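Filed under: Laundry & Linens / Checklists
14 shares | 3 comments

Mesh Wash Bag and Folding Table Check, with comments

Checked 21/03/2021. Sheet version 5. It replaces the July sheet, which had a box for "general condition" that everyone ticked without looking.

I went into this thinking most wash bags are sold on promises, and I still think so. The Wekitz catalog says its mesh bags protect delicates "for life." Whose life, it doesn't say. Score each line Pass, Watch or Fail, and write a comment even if it's a Pass.

1. Zipper, full length. Run it both ways, slowly, and stop at the bend. Straight zippers rarely give trouble. It's the corner where the tape turns that lets go first.
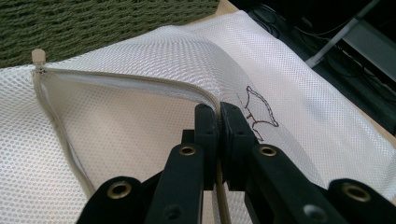 Brerura Linen Room — Care & Mending Group

Beige zipper on white mesh, partly open. Comment: WATCH. I don't trust any zipper that has to curve around a soft bag with nothing stiff behind it. Pinch the tape at the bend and tug sideways. If the stitches show daylight, it's a Fail, whatever the rest looks like.

2. Zipper pull. Small ones get chewed up in the drum. Should lie flat and tuck under a flap if there is one. Comment: WATCH. The pull stands up like a little peg when the bag is open. Check again with it closed.

3. Netting. Hold up to a window. Any hole bigger than its neighbors gets a Fail. Mending with thread is allowed once per bag. Clear nail polish is not mending.

4. Overloading. No more than 3 small items to a bag. I know the label says more. The label was written by people who sell bags.

5. Basket. Feel along the rim and inside the handle cutout for broken strands. A woven basket that snags your sleeve will snag a slip. Nothing hard or dark-colored goes in with whites.

6. Table. Wipe before anything pale touches it, then run the back of your hand along the front edge. Old tape goes on the list for removal — it picks up lint and then passes it along.

7. Thin pieces. Lay sheer fabric on a clean white sheet to look for pulls and thin spots. Lift, don't drag.

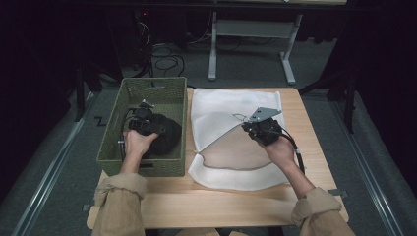 8. Sheer fabric on white backing. Comment: PASS for the method, with a grumble. Beige on white is hard on the eyes, and a small snag could sit there all afternoon without being seen. Repeat over something dark. Also smooth out the backing first. A fold under thin fabric looks just like a flaw.

9. Detergent. Gendititz powder, 22 grams a load. The "extra care" version costs more and I have yet to see what the extra is.

Next check: before the heavy curtains come down.

Comments (3)

mendingbasket: We've had the same bags for 3 years and no zipper has failed. Seems harsh to me.

towelrail: Agree on the dark cloth. I use an old navy pillowcase.

oldpress: What about bags with a drawstring? Or do those fail by default?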